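3.2 Collecting demonstrations by remote control

All demonstrations were collected at the Farkholm site on one workstation. The operator moves a handheld controller, and the arm follows the controller's change in position and orientation for as long as a trigger is held. Releasing the trigger freezes the arm in place, so the operator can bring the hand back to a comfortable position and continue. We call this clutching. A second button opens and closes the gripper. Commands pass through the Varix control layer, which limits speed near the walls and floor of the bin and stops the arm when the measured force at the wrist passes a set threshold.

We also tried hand guiding, in which a person holds the arm and moves it through the task. It worked well for the approach and the lift. It worked poorly for the grasp itself — the person's forearm blocked the camera at the moment when the view of the object matters most, and small pushes at the wrist were hard to control with the gripper deep in the bin. We kept 60 hand-guided demonstrations for the comparison in Section 5 and used remote control for everything else.

The task is to pick one named object from a bin that holds several, lift it clear of the walls, and hold it there. We chose objects that differ in shape, stiffness, and surface. Figure 3 gives one example of an arrangement, with a cup, a toy building block, sunglasses, a foil package, and a tape measure. Shiny and clear items were included on purpose. Operators tend to approach them more slowly and from a steeper angle, and we wanted that behavior in the data.
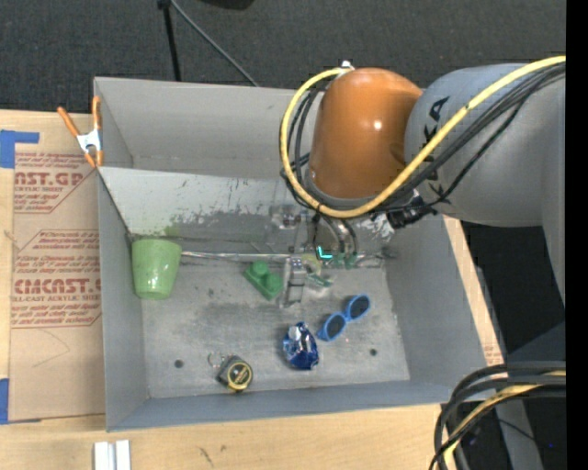
Figure 3. Workspace during collection. The gripper reaches into the gray bin, with the green block to the left of the gripper finger.

Before each demonstration, the operator arranges the objects by hand and the system names a target at random. No object may lean on the target, but objects may touch. The operator then has 50 seconds to complete the pick. Attempts that run over the limit are stored but marked as failures. An attempt is also marked as a failure if the target is dropped after it leaves the floor of the bin, even when a second grasp succeeds. We did not ask operators to repeat failed attempts, and they were free to choose the direction of approach and where to grasp.

Nine operators took part. Each had a short practice session on the Sandhu trainer, a simulated version of the same bin, and then practiced on the real arm until three picks in a row succeeded. Most reported that the clutch was the hardest part to learn. New operators often released the trigger while the gripper was still closing, and the resulting pause shows up in the recordings as a flat section with no motion. We trimmed these sections when they fell outside the grasp and left them alone when they fell inside it.

For every time step we store the camera image, the joint positions, the gripper opening, the wrist force, and the command sent by the operator. The command and the motion that follows are not the same, mainly when the speed limit near the walls is active. We train on the motion the arm made. In early tests, policies trained on the raw command pushed hard toward the floor, as the operators had done, and depended on the control layer to hold them back.

After removing recordings with missing camera data, the remote-control set contains 559 demonstrations, including failures. We split it by arrangement — all demonstrations that start from the same layout of objects go to the same side of the split. The Flunholm set, described next, uses the same recording format but a different bin and was kept for testing only.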